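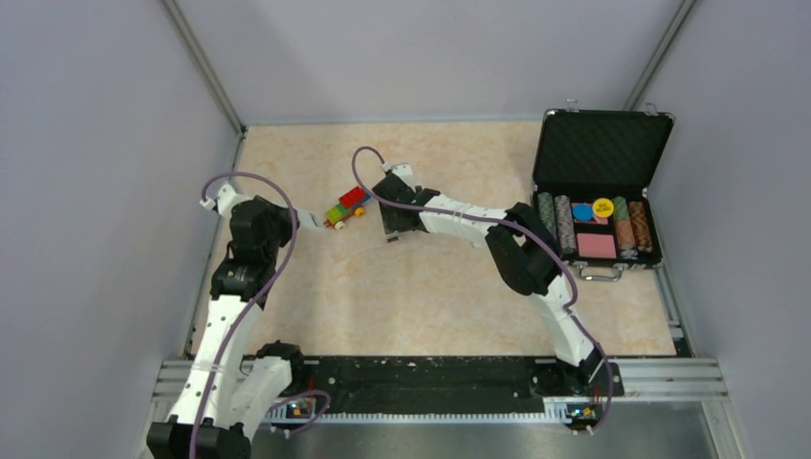

A toy vehicle out on the tabletop, with the case open at the right.

I've had the same shoebox of loose poker chips since college, so I was probably the wrong person to send to Wilari, the game and toy library on Ruangrit Street. Or the right one! The woman who runs the sorting table there has been at it for nine years, and she laughed when I told her about the shoebox.

"Everybody has one," she said. "Mine was a cookie tin."

Wilari lends out 113 sets at the moment, everything from wooden trains to dominoes, and every set that comes back gets opened and gone through before it goes on the shelf again. I asked what turns up in the wrong box. "Cars," she said right away. "Always little cars. Kids park them wherever there's a space, and a poker case is a pretty good garage."

So the stray toys come out first and go back to their own bins. Then the chips. She likes the lid all the way up while she works – "if it's halfway it'll drop on your knuckles" – and she sorts by color before she stacks anything.
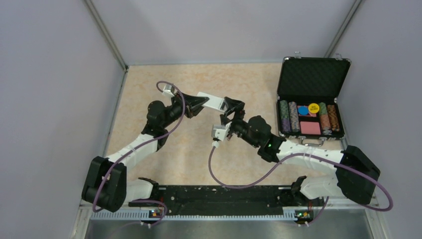
The chip case with its lid up and the stacks inside.

I wondered whether it mattered which color went where. She thought about that one for a while. "To the players? No. To me, yes. If it's the same every time, I can look down and know something's off before I've touched it." She does let people have up to three tries at getting the order right, and then she quits correcting them and fixes it herself after they leave.

We got sidetracked on foam. She's a fan (I had no idea a person could be), and she told me about a card set from Costisance that came in last August with no lining at all, just the cards sliding around in a big box. She cut a piece for it from an old camping mat and it's been fine.

Her advice for my shoebox was to get a real case with latches, even a beat-up one, and to check the latches before paying. "Open it, close it, turn it on its side. If you hear everything move, put it back."

I bought one at the Festeck flea market that weekend. One latch sticks a little.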